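Subject: Re: [pronton-parents] bags for the Plesen trip

> Do the little ones need a real hiking pack for the day walk,
> or will a school bag do? It's 5 miles, right?

School bag is plenty! We did that walk in May and ours carried a sandwich and one mitten the whole way.

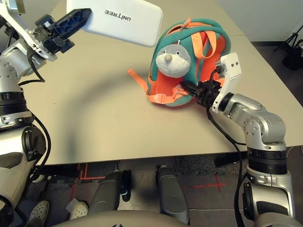 The bus leaves from the Pronton lot at 88 Mill Road (same as last year), and lunch is at the Wadari shelter. Go small on bags. A kiddie one with a fuzzy animal face and orange straps is fine by me, just put a name inside, and pack a rain jacket!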